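Search the notebook
Enter keywords
Go

1 February 2021

Dye bench, fastness to washing, second week

Picked up where we left off on the reactive blue/violet mix. The jersey from Statora has been scoured again because the first lot still had size or softener in it and beaded water in patches. Drop test on the new lot: water goes in straight away, both faces, all the way across the width. Happy to use it. The old lot is on the bottom shelf with a red tag, please don't cut from it.

Recipe as before except for the salt. I had been putting all the salt in at the start and getting uneven colour near the folds. This time it went in as three parts, ten minutes apart, with the soda ash held back until the cloth had been moving in the salt bath for a good while. Main bath made up to 4,000 ml in the big steel pan. Temperature set at 40 on the controller and checked with the glass thermometer, which read one degree under. I trust the glass one. The controller probe wants looking at.

Colour from Virent is the new tub. It is a touch redder than the old tub at the same strength. I put a spot of each on filter paper and let them creep, and the old one leaves a greener ring. So anything dyed before today should not be compared side by side with anything dyed after, unless we do a correction. I have written the tub letter on every swatch from now on: A for old, B for new.

Rinsing took far longer than planned. Cold rinse until the water was nearly clear, then a hot soap, then another hot soap, and there was still colour coming out in the second one. Third soap was clean enough. I think the hot soaps need to be at a proper near-boil and mine were not, as the small kettle can't keep up. Worth borrowing the urn from the kitchen if they will let us have it.

Wash tests. Swatches stitched to white multifibre strip, run in the jars with the steel balls, then dried flat away from the radiator. Swatch 647 (tub B, split salt) stained the cotton strip very slightly and the nylon a bit more. Swatches from the all-at-once salt stained both. I graded them against the grey scale in the window light at midday, then again under the lamp, and got half a grade different on the nylon. Going with the window reading but noting both in the table.

Wet rub is still poor. Dry rub fine. It was the same with tub A so I don't put it down to the new colour. Could be the soaping again.

Weighed the cloth before and after scouring. 92 g before for the test length. I didn't write the after figure down before it went in the bath, so that line in the table stays blank. Scales need a fresh battery as well, they drift if left on.

Garment pieces. Danladi want to see the shade made up as well as on swatches, since collars and hems are where they had complaints before. Rib takes colour differently from the body fabric and the stitching thread may be polyester, in which case it won't take this dye at all. Something to ask them before we dye any ready-made pieces. For shade discussion we can use a tee with a small chest print in the same family of blue-purple and look at it flat, on something pale.
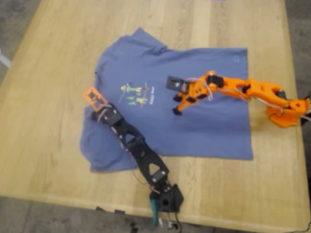
Blue-purple tee laid flat on the light wood table.

Pale wood throws a bit of warmth into the eye, so for proper grading use the grey card and leave the table for general looking.

To do:
- ask Danladi about thread and rib content
- new probe for the controller, or recalibrate
- urn
- repeat wet rub on swatches given the third hot soap
- order more multifibre strip, half a roll left
- copy the Dundier light box settings into the front of this book, they are still on a sticky note

The Dundier box is booked by the print side until the end of the week. Light fastness cards can go in after that. If they go in then, the long exposure set could stay in until June and we would have a decent run to compare with the window set.

Baths neutralised and poured away. Pan scrubbed, though there is a blue line round it at the fill level that won't shift.

2 comments | 0 shares

Dye bench notebook | Contact the workshop | © 2021 | Back to top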